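About Sallby
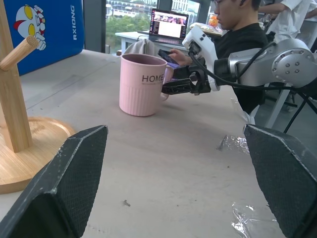 Sallby sets up robot arms for small workplaces that handle mugs, jars and other household goods. Leidy Sotelo and Esben Kjærgaard started the company, and 36 people work here now.

When an arm takes over lifting and placing, the job beside it changes. Packers at Bautista, our first customer, now spend most of the shift on setup, checking and odd-shaped orders. Their hours stayed the same. Noemí Ibarra runs operator training, which takes about 30 hours per person. New groups start on Monday.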